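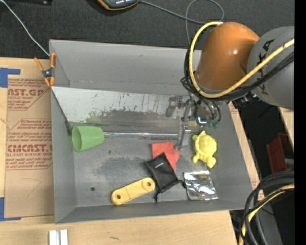

*Grey bin, mixed items. Cup, turtle, pouch, silver packet.*

Notes and answers for anyone running the Zorkedlow picking stack. Last touched 29 April 2025 by Shakuntala. If something's wrong, fix it and leave your initials.

## Getting it going

**What order do I start things in?**

Camera node, then perception, then planner, arm driver last. The driver checks for a live planner when it comes up and sulks if there isn't one. Sulking = exits with code 3 and no message. Yes there's a ticket.

**The planner says "scene stale". What does it want?**

A fresh bin map. It refuses anything older than 300 ms. Nine times in ten the clock on the perception box has drifted, so sync that first. Don't raise the limit in the config to make the message go away, somebody did that in January and we spent a day chasing grasps that were always a bit to the left.

**Do I need to recalibrate if I nudged the bin?**

No. Bin pose is refitted from the walls at the start of every run. If you nudged the *camera*, yes, full hand-eye routine:

```
zork calib --full --poses 30
```

Takes a while. Don't lean on the table.

**Can I run without the arm?**

`zork run --dry`. Plans get drawn in the viewer, nothing is sent. Good for checking a new config. Gripper timing is faked in dry mode so ignore cycle times.

## Perception

**Why does the silver packet come out as a hole?**

Shiny crinkly stuff gives rubbish depth. Half the points go missing and the rest land somewhere under the floor. We fill from the colour mask: segment first, then fit a flat patch through whatever depth survives round the outline. Works well enough for suction, less so for fingers. Turn it on with `fill_from_mask: true`. Off by default, it's slow.

**And the metal panel?**

Same trouble plus it's big. The segmenter likes to cut it in two, pale part and dark scuffed part, and then hands you two "objects" with an edge down the middle. Merge step (`merge_coplanar`) sorts most of it. If you still see two after the merge, drop the normal threshold a notch. Not to zero. At zero the floor joins in.

**The floor has worn patches. Do they get picked up as objects?**

They did. There's a minimum height now, anything flatter than 3 mm gets thrown out. Downside, thin cloth lying flat can go with it. Red fabric under the pouch is just the sort of thing that vanishes, so for cloth we fall back to colour only and mark it low confidence. The planner will leave low confidence items till the end.

**It found one object where there are clearly two.**

Overlaps. The pouch on the fabric is the usual case: dark thing lying on a soft thing, no decent depth step between. Let it pick the top one and look again. The map is rebuilt after every pick anyway, no point trying to be clever on the first look.

**Do I have to train on new items?**

No. The segmenter doesn't care what a thing is called. The 194 labelled items in the Podau set are only for scoring, nothing at runtime reads them. If you want names in the log put them in `labels.yaml`, and if you don't it just says `obj_0`, `obj_1` and so on.

## Planning and grasps

**How does it choose what to pick first?**

Score = grasp quality + how clear the approach is − wall penalty. Highest wins. A lumpy thing like the toy turtle does well, loads of places to close on. The cup on its side is trickier. Rim and body are both valid but a rim grasp needs one finger inside, and if the open end faces a wall you lose that approach.

**"No collision-free approach" on something that's plainly sitting there?**

Look at the walls in the viewer. The collision bin is padded, and with the default pad anything close to the side is unreachable. Lower `wall_pad` a bit at a time. Also check the bin model has the sloping right side. The old Brumitz model is a straight box, wrong one, and it'll block you on the right for no reason.

**Does the planner know about the cables on the arm?**

Sort of. There's a fat capsule round the wrist that covers them. It's crude and costs us some poses near the back wall. Sebastian tried a tighter one and it was fine until it wasn't. Leave the capsule.

**What about things clamped to the bin, like the orange-handled one in the corner?**

Not in the model unless you add it. `extras:` in the bin file, box shapes only. Do add it. Perception crops to the inside of the bin so it will never see a clamp on the wall by itself.

**Cords and strings?**

Not modelled at all. Drawstring ends on the pouch are too thin for the depth, so a neighbour's grasp can close on one and bring the pouch along. The weight check catches it if the extra mass is over the limit in `grip.yaml`, otherwise you get two items in the out tray and a log that says one.

## Control

**Gripper closes, then opens again straight away?**

Force limit set for soft items, used on a hard one. The yellow bar with the two holes does this a lot if it's taken end to end. Set the `rigid` profile, or let auto choose (slower, probes first).

**Arm stops halfway down. No error.**

Contact guard. It thinks it touched something. Check the log for `guard: z`. If the number is tiny your tool weight is wrong, so rerun `zork tare` with the gripper open and hanging free. If it's large, it did touch something.

**Can I speed it up?**

`speed_scale`, up to 1.0. Above the bin go as quick as you like, inside it keep to the default. There are separate values for a reason, please stop setting them both with the one flag.

## Logs and odds and ends

**Where do failed picks go?**

`/data/shukla/failed/`, one folder per attempt: cloud, colour, plan, force trace. Replay with `zork replay <folder>`. It gets wiped when the disk fills so copy out anything you care abuot.

**Replay gives a different plan from the one that failed?**

Seed. Pass `--seed` from the folder's `meta.json`. Without it the sampler starts fresh each time.

**Who do I ask?**

Perception and calibration, Shakuntala Rathore. Planner and arm driver, Sebastian Grecu. Attach the failed folder, a screenshot of the viewer isn't enough.

**Is there going to be a proper manual?**

Started. Install chapter is done, the rest is headings. Use this page for now.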